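티켓 222
제목: 창세기 32장 라시 주석이 한 절씩 밀려서 붙음
제품: Hyun 본문 열람기 (한국어 인터페이스), Kudden 주석 묶음
상태: 다시 열림
분류: 절 번호 / 주석 연결
담당: Joonas Rantala

최초 접수 내용

창세기 32장을 개역개정 본문으로 펴 놓고 라시 주석을 옆 창에 띄우면 주석이 엉뚱한 절에 붙습니다. 제가 찾던 것은 야곱이 "나는 감당할 수 없사오나"라고 말하는 대목, 히브리어로 카톤티라고 시작하는 구절의 주석입니다. 개역개정에서는 32장 10절이고 히브리어 성경에서는 32장 11절입니다. Hyun에서 개역개정 10절을 누르면 그 앞 절, 그러니까 "내 조부 아브라함의 하나님, 내 아버지 이삭의 하나님"에 붙은 주석이 나옵니다. 카톤티 주석은 11절을 눌러야 나오는데, 개역개정 11절은 "내 형의 손에서, 에서의 손에서 나를 건져내시옵소서"입니다.

모르는 사람이 보면 라시가 형의 손에서 건져 달라는 말을 놓고 "내 공로가 줄어들었다"고 풀이한 줄 알 것입니다. 그렇게 읽어도 말이 아주 안 되는 건 아니어서 더 문제입니다. 저희 공부 모임에서 실제로 한 분이 그렇게 읽고 그럴듯한 설명까지 붙였습니다. 저는 책을 가지고 있어서 알아챘습니다.

절 구분이 전통마다 다르다는 설명은 안 해 주셔도 됩니다. 히브리어 본문이 라반이 떠나는 절을 32장 1절로 세고, 개역개정은 같은 절을 31장 55절로 센다는 것은 알고 있습니다. 그 차이를 맞춰 준다고 제품 소개에 적혀 있어서 샀습니다.

재현 순서
본문을 개역개정으로 둔다.
주석 창을 열고 Kudden 묶음에서 라시를 고른다.
"절 번호 자동 맞춤"을 켠다.
창세기 32장 10절을 누른다.

기대한 결과: 카톤티 주석
실제 결과: 그 앞 절의 주석

지원팀 답변 (오전)

안녕하세요. 문의해 주셔서 감사합니다. 주석 창의 캐시가 오래되면 비슷한 현상이 나타날 수 있습니다. 설정에서 캐시를 비우고 Hyun을 다시 시작해 보시기 바랍니다. 그래도 같으면 사용 중인 버전을 알려 주세요.

접수자

비웠습니다. 다시 시작했습니다. 같습니다.

캐시 문제라면 왜 32장에서만, 그것도 늘 정확히 한 절씩 밀리는지 설명이 필요할 것 같습니다. 31장은 끝까지 멀쩡합니다. 33장으로 넘어가면 또 멀쩡합니다. 오래된 캐시가 장 구분을 이렇게 잘 지키지는 않을 겁니다.

버전은 8월에 나온 것입니다. 그 전 버전에서도 그랬는지는 모릅니다. 그때는 출애굽기를 읽고 있었습니다.

지원팀 답변

확인 감사합니다. 주석 묶음을 지웠다가 다시 내려받아 보시겠습니까? 내려받는 동안 연결이 끊기면 색인이 불완전하게 저장되는 경우가 있습니다.

접수자

지웠다가 다시 받았습니다. 같습니다.

혹시나 해서 다른 컴퓨터에도 새로 깔아 봤습니다. 거기서도 같습니다. 두 컴퓨터가 똑같은 자리에서 똑같이 불완전해졌다고 보기는 어렵습니다. 담당자를 바꿔 주시면 좋겠습니다.

Joonas Rantala (오후)

티켓을 넘겨받았습니다. 앞선 안내가 도움이 되지 않은 점 죄송합니다. 제 쪽에서도 재현됩니다.

지금까지 확인한 내용입니다. "자동 맞춤"은 절 대응표를 보고 움직입니다. 대응표에는 히브리어 32장 1절이 개역개정 31장 55절이라는 항목이 들어 있고, 이 항목은 제대로 작동합니다. 31장 55절을 누르시면 라반이 입 맞추고 떠나는 절의 주석 자리로 갑니다. 그런데 그 뒤로 이어지는 항목, 즉 히브리어 32장 2절부터 장 끝까지를 한 절씩 당기라는 범위 항목이 비어 있습니다. 항목이 없으면 프로그램은 번호가 같다고 가정합니다.

대응표가 한국어판을 만들 때 빠졌는지, 원래 표부터 그랬는지는 아직 모릅니다. 원래 표는 Illgate에서 넘겨받은 것입니다. 그쪽에 문의해 두었습니다.

당장은 본문을 히브리어로 바꾸고 주석을 여시면 맞게 나옵니다.

접수자

답변 고맙습니다. 이제야 말이 되는 설명을 들었습니다. 다만 몇 가지는 그냥 넘어가기 어렵습니다.

첫째, 히브리어 본문으로 바꾸라는 우회 방법은 히브리어를 읽는 사람에게만 쓸모가 있습니다. 모임 분들 대부분은 한국어로 읽습니다. 그래서 한국어 인터페이스를 샀습니다.

둘째, 범위 항목이 빠졌다면 창세기 32장 한 군데만 빠졌다고 믿을 근거가 없습니다. 어제 저녁에 생각나는 자리를 몇 군데 눌러 봤습니다.

민수기 17장. 히브리어 17장 1절은 개역개정 16장 36절입니다. 아론의 지팡이에 싹이 난 이야기의 주석을 열어 보니 제대로 붙어 있었습니다.

신명기 13장. 히브리어 13장 1절, 말씀에 더하지도 빼지도 말라는 절이 개역개정에서는 12장 32절입니다. 12장 32절은 맞습니다. 그런데 13장은 창세기 32장과 똑같이 한 절씩 밀려 있습니다. 거짓 선지자 대목이니 밀려서 좋을 것이 없습니다.

시편 51편. 히브리어 본문은 표제에 절 번호를 2개 씁니다. 그래서 히브리어 3절이 개역개정 1절입니다. Hyun은 여기서 한 절만 당깁니다. 빠진 게 아니라 틀린 겁니다. 대응표 한 줄이 비었다는 설명으로는 이것이 풀리지 않습니다.

셋째, 주간 토라 읽기 표도 같은 대응표를 쓰는지 궁금합니다. 바예체는 히브리어 32장 3절에서 끝나고 바이슐라흐는 4절에서 시작합니다. 개역개정으로는 2절에서 끝나고 3절에서 시작해야 합니다. 한국어 화면의 읽기 표에는 3절에서 끝난다고 되어 있습니다. 그러면 야곱이 사자들을 보내는 절이 앞 주간으로 넘어갑니다. 다음 주간 본문의 이름이 바로 그 "보냈다"에서 나왔는데 말입니다. 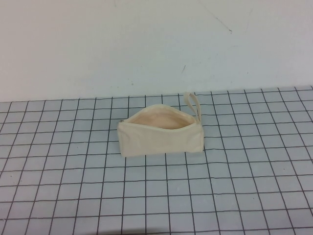 절 번호가 맞는지 사용자가 직접 확인하려면 어디를 보면 됩니까?

본문 창에서 절을 누른 뒤 주석의 첫머리에 나오는 표제어를 보시면 됩니다. 라시 주석은 대개 풀이할 구절의 낱말을 먼저 인용하고 시작하므로, 그 낱말이 누른 절에 있으면 맞게 붙은 것입니다. 번호만 서로 비교하면 두 번호 체계가 섞여 있을 때 확인이 되지 않습니다.

Joonas Rantala

바로 위 문답은 도움말 초안에 넣으려고 적은 것입니다. 티켓에도 남겨 둡니다.

말씀하신 자리를 모두 확인했습니다. 신명기 13장은 창세기 32장과 같은 원인입니다. 시편 51편은 다른 원인이 맞습니다. 표제를 일괄 처리하는 규칙이 따로 있는데, 이 규칙이 표제를 언제나 한 절로 계산합니다. 다윗과 밧세바 표제처럼 두 절에 걸친 시편에서는 전부 틀리게 됩니다. 52편, 54편, 60편도 같습니다. 3편처럼 표제가 한 절인 시편은 문제가 없습니다.

읽기 표도 같은 대응표를 씁니다. 이 부분은 저도 몰랐습니다.

Illgate에서 답이 왔습니다. 원래 표에는 범위 항목이 있다고 합니다. 저희가 한국어판용으로 변환하면서 시작 절만 옮기고 범위를 버린 것으로 보입니다. 변환 프로그램을 고치는 중입니다.

접수자

"보입니다"라고 쓰셨는데, 원래 표 파일을 직접 열어 보셨습니까, 아니면 Illgate 쪽 말만 들으신 겁니까? 따지려는 것은 아니고, 수정한 뒤에 또 같은 이야기를 하게 될까 봐 그렇습니다.

그리고 민수기 17장은 왜 멀쩡했습니까? 변환하면서 범위를 다 버렸다면 거기도 틀려야 합니다.

Joonas Rantala

타당한 지적입니다. 처음에는 답장만 보고 썼고, 방금 파일을 열어 봤습니다. 범위 항목이 있습니다.

민수기 17장은 절을 하나하나 따로 적어 놓은 형식이라 변환 때 살아남았습니다. 같은 파일 안에서 어떤 장은 범위로, 어떤 장은 낱개로 적혀 있습니다. 낱개로 적힌 장만 맞게 나왔던 것입니다. 표를 여러 사람이 이어서 만든 듯합니다.

수정본 대응표를 시험용으로 올렸습니다. 설정의 "시험 자료 받기"를 켜시면 내려옵니다. 이번 수정으로 연결이 바뀌는 주석이 거의 90개입니다.

접수자

받아서 확인했습니다.

창세기 32장: 10절에 카톤티 주석이 붙습니다. 31장 55절도 그대로 맞습니다. 장 끝, 허벅지 관절의 둔부 힘줄 대목까지 눌러 봤고 맞습니다.

신명기 13장: 맞습니다.

시편 51편: 여전히 한 절만 당깁니다.

읽기 표: 바예체가 이제 2절에서 끝납니다. 그런데 인쇄용 표는 아직 3절입니다. 화면과 종이가 다릅니다. 모임에서는 종이를 씁니다.

연결이 바뀌는 주석의 수를 알려 주신 것은 좋지만, 그 수가 맞는지 제가 알 방법이 없습니다. 어느 책 몇 장이 바뀌는지 목록을 주시면 모임에서 나눠서 책과 대조해 보겠습니다. 전에도 "모두 고쳤다"는 공지를 보고 믿었다가 출애굽기 십계명 대목에서 한참 헤맨 적이 있습니다. 거기는 히브리어 인쇄본끼리도 절을 다르게 나누니 이해는 합니다만, 공지에 그 말은 없었습니다.

Joonas Rantala

시편 표제 규칙은 이번 시험 자료에 들어가지 않았습니다. 미리 적어 두었어야 했습니다. 표제가 두 절인 시편을 규칙에서 빼고 개별 항목으로 넣는 작업을 따로 하고 있습니다.

인쇄용 표는 Durlow 모듈이 만드는데, 이 모듈이 읽기 표의 사본을 따로 가지고 있습니다. 사본을 없애고 화면과 같은 표를 읽게 바꾸겠습니다. 그 전까지 인쇄하실 때는 "본문 번호"를 히브리어로 두시면 적어도 표 안에서는 일관됩니다. 한국어 성경을 쓰는 분들께는 여전히 불편하다는 것을 압니다.

바뀌는 장의 목록을 첨부했습니다. 십계명 대목은 제 목록에 없습니다. 어느 인쇄본을 기준으로 삼았는지 저희 문서에 적혀 있지 않아서 손대지 않았습니다. 기준을 정하면 도움말에 밝히겠습니다.

접수자

목록 받았습니다. 요엘이 없네요. 개역개정 2장 28절, 내 영을 만민에게 부어 주겠다는 대목이 히브리어로는 3장 1절이고, 개역개정 3장은 히브리어 4장입니다. 눌러 보니 맞게 나오기는 합니다. 민수기처럼 낱개로 적혀 있었나 봅니다. 말라기 끝부분도 마찬가지로 맞습니다.

그러면 목록에 없는 장은 "원래 맞아서 없는 것"과 "아직 안 봐서 없는 것"이 섞여 있다는 뜻이 됩니다. 이 둘을 구분해 주실 수 있습니까?

시편과 인쇄용 표가 고쳐질 때까지 이 티켓은 닫지 말아 주십시오. 지난번에는 답이 없으면 자동으로 닫힌다는 메일을 받고서야 닫힌 줄 알았습니다.

Joonas Rantala

자동 닫힘을 해제했습니다. 목록은 "확인함"과 "확인 안 함"으로 나누어 다시 올리겠습니다. 요엘과 말라기는 알려 주신 대로 낱개 항목이었고, "확인함"으로 옮겼습니다.

내부 메모 (접수자에게 공개)
창세기 32장, 신명기 13장: 시험 자료에서 수정 확인
시편 51, 52, 54, 60편: 작업 중
Durlow 인쇄용 읽기 표: 작업 중
출애굽기 20장 절 구분 기준: 미정
상태: 열림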